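# Quem fica ao lado da máquina

Na Ravholm, a retirada de peças das caixas passou para um braço robótico em maio. A direção fala em "libertar as pessoas para tarefas de maior valor". Trabalho na secção há tempo suficiente para desconfiar da frase. Até agora, as tarefas de maior valor são repor caixas, soltar peças presas e carregar no botão quando a garra falha.

Eram 3 pessoas por turno, agora são 2. A terceira foi para o armazém de Nemmont, com o mesmo salário e mais uma hora de autocarro - pormenor que não entrou na apresentação. 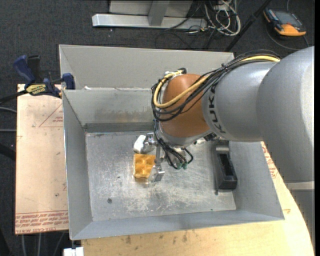
Também mudou o que se aprende. Quem tirava peças à mão apanhava defeitos pelo tato e avisava logo a montagem. Esse aviso chega hoje num relatório, no fim do turno, e em julho houve 161 peças devolvidas. Pode ser coincidência. Gostava que alguém tivesse ido ver.

Não tenho saudades das dores no pulso. Mas quando me dizem que o posto ficou melhor, pergunto para quem - e ainda espero pela resposta por escrito.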